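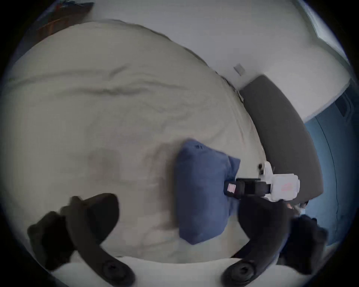
A bedding swap that began with one spare duvet has found a proper home at last. The Moltorska Bedding Library opens its doors this June in the old dairy building on Lavoie Street, lending out duvets, pillows and blankets to anyone in the neighbourhood who needs them, for a night or for a whole winter.

The idea came from Lộc Doãn, who moved into a shared house three years ago with a mattress and very little else. A neighbour lent him a double duvet and a pair of pillows. When he tried to give them back the following spring, she told him to pass them on to the next person who turned up with an empty bed.

"So I did, and then that person's sister needed one as well," he says. "After that my hallway was never clear again. I had duvets behind the sofa, duvets on top of the wardrobe. I was sleeping next to four bags of blankets and I was really happy about it!"

The library now has 34 households signed up, and the shelves in the dairy have been filling fast. Most of what comes in is plain - whites, creams, greys and a lot of blue. Single and double sizes go out quickest, and cot blankets are always wanted. Everything is washed before it goes out, and borrowers are asked to wash it again before it comes back. There is no fee and no form longer than a single page.

Ánh Hứa looks after the repairs table, and it may well be the liveliest corner of the building. She learned to sew on her aunt's machine and is delighted by a split seam. Pillows that have gone flat are opened up, the filling is teased apart by hand and they are closed again with a double row of stitches. Ones that are past saving become floor cushions or draught stoppers, and a few have gone to very pleased local dogs.

She would love people to stop worrying about creases. "Somebody brought in a lovely thick duvet and kept saying sorry because it hadn't been ironed," she says. "Please don't iron your duvet. Give it a good shake, throw it over the bed and leave it alone. A bed is meant to look as if you could fall into it."

Her other tip is to put one coloured pillow on a pale bed and stop there. A blue one on an off-white cover is her own favourite, and she thinks it makes even a rented room with bare white walls feel like somebody lives there.

On opening day there will be a mending lesson at 2pm, with room for a dozen people, and a folding race for children straight after. Zonska, the bakery two doors down, is bringing buns. Anyone who wants to give something is asked to bring it clean, dry and in a bag that can be seen through, with the size written on a slip of paper inside. Feather and synthetic fillings are both fine, but electric blankets can't be taken.

The group would also like more storage. Around 5 tall shelving units would clear the last of the bags off the floor, and a working tumble dryer would be greeted with cheering. Lộc has already measured the space for it.

A second collection point is planned at the Flurnum community hall, where people on the far side of the river can drop off and pick up without taking two buses. It should be up and running before the cold weather, and the first stack of winter blankets has been put aside for it.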